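Ticket 419 — Rangement de bijoux : saisie des petits anneaux dans le vide-poche
Projet : Belldale / Tâches domestiques — Ouvert par : Kanako Ebihara — Priorité : moyenne — État : en cours

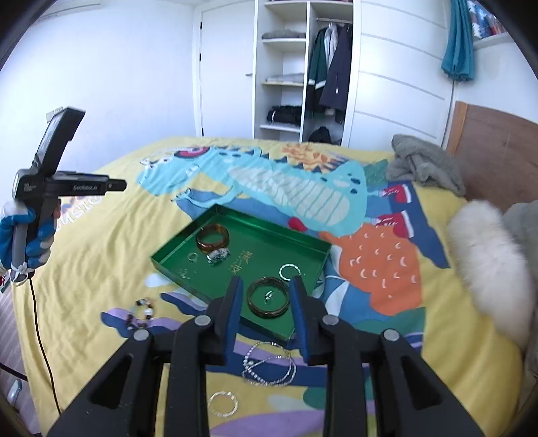 Symptôme
La politique Homix trie correctement les bracelets mais échoue sur les bagues fines. Sur 400 essais en autonomie, 47 échecs, presque tous au fond du plateau vert. Les doigts se ferment au-dessus de l'anneau ou le poussent contre la paroi. Aucun défaut moteur dans les journaux.

Configuration
Pince à deux doigts, patins bleu foncé. Plateau rectangulaire peu profond posé sur la couette, objets dans le plateau et à côté. Modèle entraîné sur 2,000 démonstrations.

Journal
09:10 — Reproduit au premier essai. Jonc ambré : saisi. Petite bague à pierre posée à l'intérieur du jonc : manquée, le jonc part avec.
09:40 — Recalibrage de l'ouverture des doigts. Pas de changement.
10:25 — Plateau déplacé sur une table rigide. Les échecs par hauteur disparaissent. Sur la couette, le fond s'enfonce dès que la pince appuie et l'estimation de profondeur n'est plus valable.
11:05 — Les caractères dorés imprimés au fond sont parfois segmentés comme objets. Deux saisies à vide. Masque ajouté, à valider.
14:30 — Chaîne emmêlée hors plateau : exclue du ticket, voir avec Ueda. La politique sait la soulever, pas la démêler.

Réponse de Prasard (support)
Mettre à jour le module de contact et limiter la force d'appui sur surface souple. Pour les objets imbriqués, imposer l'ordre : contenu d'abord, contenant ensuite.

Suivi K. Ebihara
Mise à jour appliquée. L'ordre imposé règle le cas du jonc. Les anneaux plats restent instables sur la couette. En l'état, je ne valide pas la tâche pour un usage sans surveillance — une personne range encore ce plateau plus vite et sans rien perdre dans les plis. Ticket maintenu ouvert, nouvel essai prévu avec les patins plus fins.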